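Accueil - Carnets - Banc d'essai - Bras - Préhenseurs - Archives

Carnet de l'atelier, mai
Rédigé par l'équipe préhension
Temps de lecture : 4 minutes

Reprise à 9 h 40, avec du café et sans illusions. Objet de la journée : comparer les deux jeux de patins pour la pince à main, les Plimberg (ceux qu'on a d'origine) et les Indisar, arrivés dans un carton assez grand pour y loger un four. Même mécanique, mêmes biellettes, même opérateur. Seul le revêtement change, en principe.

Côté Plimberg, rien de neuf. Le patin est souple, il accroche bien le coton et il accroche encore mieux les peluches, ce qui fait qu'au bout d'une matinée on travaille avec deux petites brosses. J'ai nettoyé au ruban adhésif entre les séries. La fiche conseille un solvant « doux » sans dire lequel, et je garde un souvenir précis de la dernière fois où j'ai interprété une fiche.

Les Indisar sont plus fermes. À vide, la fermeture paraît plus franche, on sent la butée dans la poignée. Sur du linge, il faut descendre davantage, presque pousser dans le matelas, puis serrer. Si on serre trop haut, on pince de l'air avec beaucoup de conviction.

Protocole pour le linge, que je recopie au propre puisque la version du tableau a été effacée par quelqu'un qui avait besoin du tableau : vêtement à plat sur le lit, devant vers le haut, pince ouverte en grand, approche par le bas du vêtement, un doigt côté tissu et l'autre côté drap. On ferme, on lève, on tient, on repose. Pas de rattrapage avec l'autre main. La prise qui emporte aussi le drap compte comme un échec, même quand elle est très jolie. 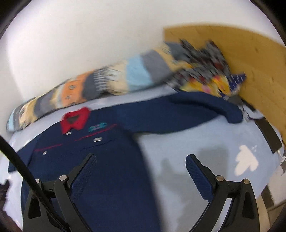

Le drap, justement. C'est lui qui nous coûte le plus d'essais. Un doigt qui part du drap pour aller chercher le bord du vêtement ramasse volontiers les deux, et de la poignée on ne fait pas la différence avant d'avoir levé. Avec les Plimberg, ça se produit surtout quand j'arrive trop incliné. Avec les Indisar, ça se produit quand ça veut. J'ai essayé de tendre le drap avant chaque série, il se détend à la troisième prise, on dirait qu'il a un avis.

Les chemises restent le cas que je préfère : col, patte de boutonnage, manches, il y a des épaisseurs différentes partout et on voit tout de suite ce qu'un patin sait faire. Le bord du bas est fin et passe sous les Indisar sans qu'ils s'en émeuvent. La patte, en revanche, ils la tiennent très bien. À noter pour la suite : ne pas moyenner les deux zones, sinon on obtient un chiffre correct qui ne décrit rien.

Câble. Toujours trop raide. Il tire sur le poignet dès que je tourne à gauche, et je corrige sans m'en rendre compte, donc les trajectoires gardent une petite bosse au même endroit. Le câble Mokgethi serait plus souple d'après le catalogue, lequel trouve aussi que notre pince est « ergonomique ». À commander quand même, en 2 longueurs.

Enregistrement : la série en cours porte le numéro 3091. Le contrôleur Celon a gelé une fois, à la prise 684 du compteur, sans message et sans remords. Redémarré, le compteur est reparti à zéro. J'ai renommé les fichiers à la main et j'ai laissé un mot dans le dossier, il faudra le lire avant de lancer l'export. Fréquence passée à 2000 Hz pour le capteur d'ouverture. Je ne vois aucune différence avec le réglage précédent, sinon la taille des fichiers.

Pivots : vis resserrées avant la pause. Il y avait du jeu à droite, peu, assez pour que les doigts ne se referment plus bien en face. Je soupçonne que c'était déjà le cas pendant toute la série Plimberg, ce qui m'oblige à la refaire et me met dans l'humeur qu'on imagine.

Avis provisoire, 17 h 15 : Plimberg pour le tissu fin, Indisar pour tout ce qui a une couture épaisse. Monter un patin de chaque sorte, un par doigt, a été proposé en plaisantant vers midi. Je l'ai noté en haut de la liste pour demain.

À faire : refaire la série Plimberg avec les pivots serrés, commander les câbles, racheter du ruban adhésif, retrouver la petite clé.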